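SHOE RACKS, HALLWAYS, AND THE STUFF BY THE DOOR
Speaker notes - Zestham home storage evening, September
30 min plus questions. Water on lectern!!

Start without the slide. Ask the room: what is on the floor by your front door right now. Wait. Let them laugh. Take a couple of answers, no more, last time this ate the whole first part.

My own hallway on Ayala Street. Narrow, door opens inward, radiator on the wrong side. Tried a closed cabinet first. Looked great, stayed empty, shoes in front of it. Say that slowly.

Main point, get to it early: low and open beats tall and closed. People drop things at knee height or below. They do not open doors with their arms full of groceries.

Bruver cabinet story - keep short. Two hinges gone by spring. Sold it for less than the gas it took to deliver.

Then the bench frame. What to look for:
thin metal legs, so you can get a broom under
one plank near the bottom, not three
pale wood if the hall is dark. shows dirt sooner but you wipe it sooner
rails along the top, leave them open or put a board on later

Depth. Measure the longest shoe in the house, heel to toe, add two fingers. Everybody measures the wall and forgets the shoe.

Soft things. Slippers, cushions, that category. They squash, they slide, they end up behind the rack. Give them the plank to themselves and keep boots on a tray somewhere else. Wet boots next to soft things = smell by November.

Color - mention quickly. If the soft stuff is all in one color the shelf reads as tidy even when its not. Cheap trick, works on my mother in law.

SLIDE

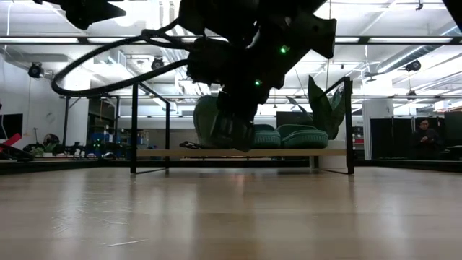 Ronaldo Samonte disagrees with me on open shelves, and wrote after the spring talk that dust wins every time, that he wants a curtain on the front at least, and that anyone with a dog will be back to closed doors in a month. Read it out, fair point on the dog. My answer: curtain ok if it lifts off and goes in the wash.

Greens on green, black frame, light plank. Plant leaves up by the right leg - a plant near the rack is fine, just move the shoes before you water. I did not, once. Suede.

Skip the Hundero price list unless they ask. Handout is by the exit, Angelica Lumanlan has the extras.

Homework for them: take everything off the floor tonite, put back only what got worn this week. Rest goes in a box in the closet.

Questions til 8. Then stack the chairs.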